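Trademark Owners' Corner > Oppositions and Renewals
Thread: Opposition against our mark — answer alone or pay an attorney?

tarkach_owner
Jul 30, 2026
Hello all. In April we filed a word mark, TARKACH, in one class, for hand tools. Now a company with the mark TARKAN-something (I prefer not to write it in full) has filed an opposition. They say the first four letters are the same and the buyer will be confused. An attorney asks 2,000 euros for the complete defense. We are a small firm, so this is serious money. Did anybody here answer an opposition alone?

gelto77
I did it for Gelto. The other side had an old registration and I asked them for proof of use. They could not show much, and after that they withdrew. Total cost was my evenings. Check first the registration date of the earlier mark. If it is too young, you cannot ask for proof of use at all.

Bogdan Gavrilă
I must disagree a little with gelto77. It went well for him, but a missed deadline in this procedure is very hard to repair. In my case (the mark Toma) I paid 1,165 euros only for the written observations and did the rest by myself. Maybe ask your attorney if he will split the work like this.

tarkach_owner
Thank you both. The earlier mark is nine years old, so I understand proof of use is possible. Bogdan, was the cooling-off period useful for you?

Bogdan Gavrilă
Yes, very. We extended it once and signed a coexistence agreement. They stay in food, we stay in machines. The opposition was closed without a decision.

filing_fox
Coexistence is fine until you want to sell the company. Then the buyer reads the agreement and lowers the price. I would fight, if the goods are really different. And please do not limit your list of goods before you talk with someone — you cannot get the goods back later.

gelto77
Agree about the list. About the price I don't agree, I have seen buyers who did not care.

tarkach_owner
The goods are not so different, this is my problem. They have "tools, hand-operated" in their list. I will write to the attorney today and ask for the split.

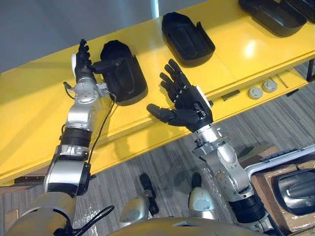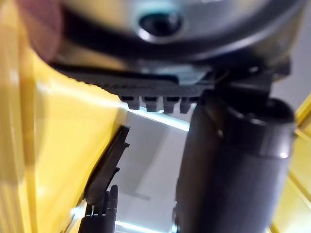
Trolodow, both pictures from the same place

filing_fox
Thanks. Please tell us what the attorney answers about the observations.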